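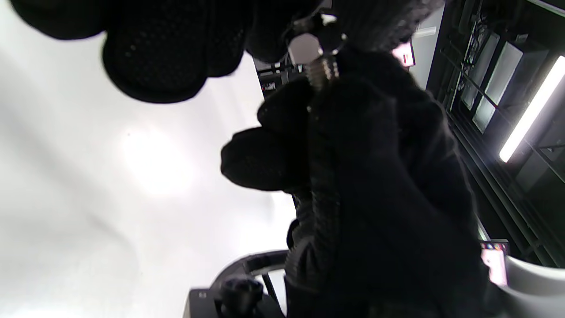
August 5, 2021

Read the revised budget resolution for Zusden before breakfast. It runs to 8 pages, most of them tables. The general fund still balances on paper, but only by moving the October pension payment into the next fiscal year. The same transfer was made two years ago under a different line name. I marked both in the binder.

Council met at 7. Pelletier opened his campaign for mayor during public comment, which the rules do not allow, and the chair let him run past the limit. His argument is that the current administration has driven employers out. He cited Boltton, which closed its Zusden office in the spring. He left out that Boltton also closed its Paltent office, where the tax rate is lower and his own party has held the council for years. I asked him about it in the hallway. Vernon Pelletier in person is courteous and hard to pin down. He said Paltent was a separate matter and that he would send me his figures. I gave him my address.

The roll call on the resolution was 5 to 4. The member from the Taipe ward changed her vote between the committee report and tonight and gave no reason for the record. The minutes will show the vote and nothing else. I wrote down the time.

Petition status: the charter amendment needs 3,000 valid signatures. The clerk has not finished checking the second batch, and the first had a high rejection rate, mainly for missing street numbers. If the second batch fails at the same rate, the question will not make the ballot. I have drafted the column both ways.

Still to do: get the audit letter from the comptroller, compare the debt service table with last year's, call the clerk again. The column is due tomorrow at noon. The paragraph on Pelletier is too long and repeats what I wrote about him last month. Cut it by half.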